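Lulside foam letters, lowercase and capitals mixed
Item 2160 (bagged set) / Item 2330 (set with plates)

Soft foam alphabet letters for the kitchen table, the playroom or the classroom. Mixed colours, chunky enough for small fingers to pick up off a flat surface. Sold by Grandbridge, packed at our Midtbø store.

Set 2160 is letters only. Set 2330 adds round plates, plain, no pattern, raised rim so the letters stay put when somebody knocks the table. Plates can be used for sorting by colour, or for spelling, or just for tipping everything out and starting agian.

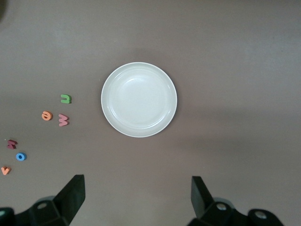 Can I buy the plates on their own?
Single plates are sold as spares, up to 8 per order, colour as available. Put the colour you'd like in the order notes and we'll do our best.

Care: wipe letters with a damp cloth, leave flat to dry. No dishwasher for the letters, they curl. Plates fine on the top rack. Not for food once they've been used for play, please.

Age: 3 and up. Small parts, so keep away from babies and from dogs (dogs love them).

Sorting game, the quick version. Heap of letters in the middle, plates round the outside. Call a letter, find it, put it on a plate. Two on a plate and you move to the next one. Older children can try for a word instead. Game sheet by Ronja Lunde comes folded in the 2330 box, it's also free to print from the downloads page.

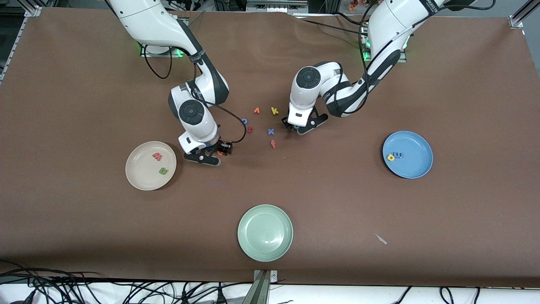 Foam letters in mixed colours with cream, light blue and pale green plates.

Storage: 2160 comes in a drawstring bag, 2330 in a lidded box. Wenditz stacking trays fit both, sold seperately.

Delivery 2 working days from Midtbø. Last orders for Christmas go up on the delivery page in December.

Returns: unused, in the bag or box, with the order slip. Missing a letter? Email us which one and we'll post it.

Page updated September 30, 2026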